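Saturday, September, bench notes (dye / wash tests)

Start 7:30. Picked up from Hrefna's list. Question is still whether the madder on cotton holds through a hot wash or whether we drop to 30 for everything and stop arguing.

Swatches from the Ardale bolt, all scoured together last week, alum mordant, same pot. Split into three sets. Set A washed at 30, set B at 41 (bath thermometer, the dial on the machine is a liar), set C at 54. Custus powder, level scoop each, no softener.

Bath for C overshot at first. Let it come back down before anything went in. Should be ok but noting it.

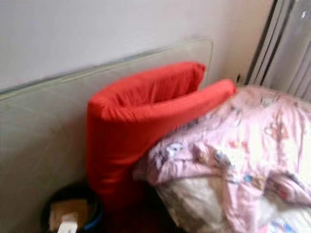
A out at 9:15. Barely moved. Rinse water a bit pink on first rinse, clear on the second. B pinker, took 3 rinses. C is the one to look at, the red has gone toward brick and the edges are patchy where the cloth folded on itself. Same patchiness Sang-wook got with the Villeck cotton in the spring so I don't think its the bolt.

Things I'd check before blaming heat:
- pH of rinse water. Tap here is hard, madder shifts with it. Did not measure. Do it Monday.
- scour. Ardale cloth still beads water in one corner, so maybe sizing left in.
- overcrowding. C had the same number of swatches but the smaller pot, my fault.

Hrefna's view (phone, 10ish): cotton needs a tannin step before the alum and we keep skipping it to save a day. She's probaly right. Sang-wook says do both, half with tannin and half without, same bath, and then we'd know. Fine. Will need another yard cut.

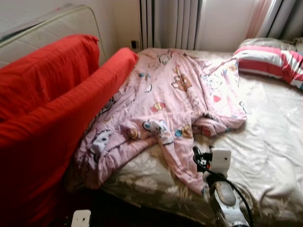

Lightfastness strips: taped up in the south window, half under card. Don't move them. Weld already looking tired next to the covered half, madder no change I can see. Leave till end of month.

Indigo vat sulky again. Surface blue, underneath more blue than green, smells flat. Fed it fructose and a pinch of lime, stirred, lid on, left it alone. Dipped a test thread at noon, pale and it rubbed off on my thumb. Not using it this week.

Navarrete order: gallnut powder and another bag of alum. Ask if they still do the small bags. Last invoice had the old address on it, get that fixed.

To do
- rerun C, big pot, stir every few minutes
- rescour the rest of the Ardale
- label the swatches BEFORE they go in, two of the B's have lost their tags and I'm going by the notch
- pH strips, we're nearly out

Stopped 1:20. A and B pinned in the book, C still drying on the rack.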